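## 4. Living with Heavy Furniture: What the Interviews Told Us

### 4.1 How the pieces arrived

We had expected, when we first sat down to plan this part of the study, that most of the talk would be about taste. People would tell us they liked a dark bookcase or disliked it, and we would sort their answers and see how liking changed with age or with the size of the home. What we got instead was a great deal of talk about stairs. Of the 402 households that returned the written survey, we visited 40, and in nearly every one of those visits the story of a large shelf or cabinet began with the day it came through the door - who carried which end, which banister was taken off, and which uncle said it would never go around the landing.

These arrival stories deserve more patience than earlier work on home furnishing has given them, and we would like to spend a little time on them. A piece that was hard to bring in becomes, in the owner's mind, a piece that can't go out again. One retired bus driver in Tritwood had painted his front room twice since his mother's bookcase was put there, and both times he painted up to its sides and stopped. He was quite cheerful about this. When we asked whether he had ever thought of moving it to the other wall, he looked at us as though we had asked about moving the chimney.

The households in Memia told a somewhat different story. Homes there are newer and the hallways wider, and more of the furniture had been bought new by the people now living with it. Even so, the words they used were close to the words we heard in Tritwood. A unit was "planted" or "settled" or, in one lovely phrase, "had its feet under the table." We coded this group of expressions as *fixedness talk*, and it is the idea we lean on most in the sections that follow.

### 4.2 Color, weight, and the size of a room

The second thing people wanted to tell us about was darkness. We asked no direct question about color in the first version of our interview guide, and it was Tahmineh Shahbazi, reading through the early transcripts on a long train ride, who noticed how often the subject came up anyway. We added a prompt after that, and we are glad we did.

Nearly everyone we spoke with used dark wood and heavy wood as if they were the same thing. A pale unit filled with encyclopedias was "light." A dark one holding a few paperbacks and a plant was "a great heavy thing." We tried, gently, to pull the two ideas apart by asking which of their pieces would be hardest to lift, and people would laugh, think for a moment, name the pale one, and then go right back to calling the dark one heavy. We don't take this as confusion. The word was doing a different job, and a useful one: it described how much of a room's attention the furniture took up.

Where a person stood or sat made a difference, too. Several people told us that a shelf they hardly noticed while walking past felt much larger from the sofa, and larger still from the floor, where one young father in Memia spent most of his evenings with a baby and a box of blocks. A dark brown wooden shelf unit seen from below and at an angle, with a plain gray wall for company, gives a fair idea of the view he meant (Figure 2).
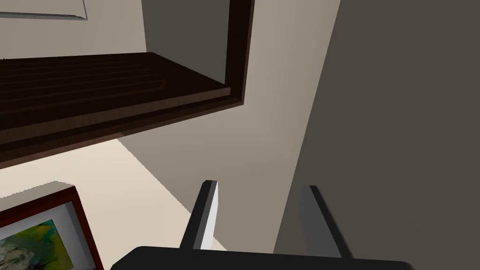
He told us that he had begun to plan the room from that height. He moved the lamp first, then the rug, and by our second visit he had cleared the bottom shelf and was thinking of doing the same with the next one up. His partner, who did most of her sitting at the kitchen table, had noticed the lamp but none of the rest. Couples in our sample disagreed about furniture less often than we had guessed they would, but when they did, it was very often a disagreement between two chairs.

We also heard a good deal about walls. In the Bahrami apartments, where the landlord allows no painting, people worked on the furniture in place of the room around it. They lined the backs of shelves with wallpaper, or cloth, or in one case old sheet music, and they described the result as making the piece "sit back." Owners in Tritwood, free to paint as they wished, were more likely to change the wall and leave the shelf as it was. Both groups were after the same softening, it seems to us, and each took the road that was open to them.

### 4.3 Letting go

Only 6 of the households we visited had parted with a large piece in the past year, and so what we say here should be read with care. In 2 of them the furniture went to a grown child, and both of those families spoke of it in the present tense, as though it were away on a visit. The other pieces were sold or given to the Brulteck reuse shop, whose staff were kind enough to let us sit by the counter for a Thursday afternoon and listen.

What struck us at the counter was how many donors brought photographs of the piece in its old room. They were not asked for them. A woman dropping off a corner cabinet showed the clerk where the clock had stood, and which door stuck in damp weather, and how to lift it a little with the knee. The clerk wrote this last part on a tag and tied it to the handle. We return to these handover notes in Section 5, where we compare them with the written survey answers on repair and upkeep.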